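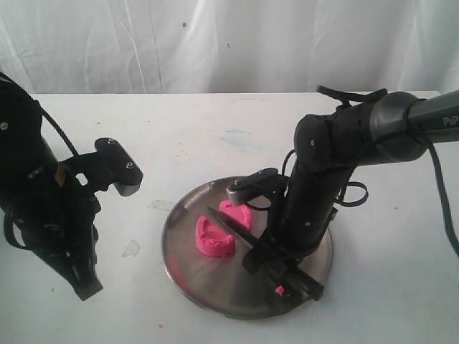

## Vedorance Home & Return: a tax program with opinions

I bought Vedorance because last year I did my taxes on paper, in pen, and the IRS wrote back. The pitch is that it handles your federal return and keeps a home inventory in the same place, so that when something floods or burns you already have your list of belongings. Two chores in one program. I have been putting off both for years, so it seemed like a bargain.

Setup took 10 minutes, most of it spent inventing a password the thing would accept. The tax interview is in plain English and mostly stays out of the way. It asked 3 times whether I own a farm. I don't, but by the third round I was starting to feel bad about it. 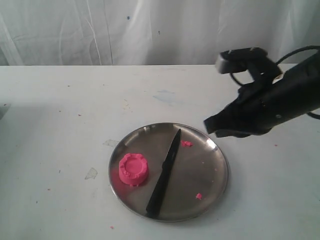
Importing was rougher. My old records live in Geterel, which exports a file Vedorance says it can read. It read the file and brought in 1,426 transactions, every one of them filed under "Other." I spent two evenings moving groceries out of Other. The bank download from Edet Savings went much better, apart from one transfer that came in twice and briefly made me look rich.

The inventory side is the better half. You add an item, a price, a year and a photo, and it sorts everything by room. The report prints cleanly and has a column for receipts, where mine is mostly blank.

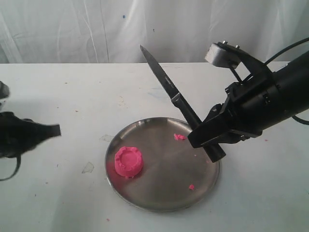

*Knife and steel plate*

Complaints: the state return costs extra, and you learn this on the second-to-last screen. The help button opens a forum. There's no way to mark an item as sold, so I still officially own a canoe. The inventory also won't talk to the tax side, even though both are in the same window and I paid for them together.

I looked at Brukarska too. It's cheaper and has no inventory, and its colors gave me a headache.

Would I buy it again? For the inventory, yes. For the taxes, ask me when the refund shows up. It says about 2 weeks.

**Rating:** 3 out of 5. The canoe cost it a point.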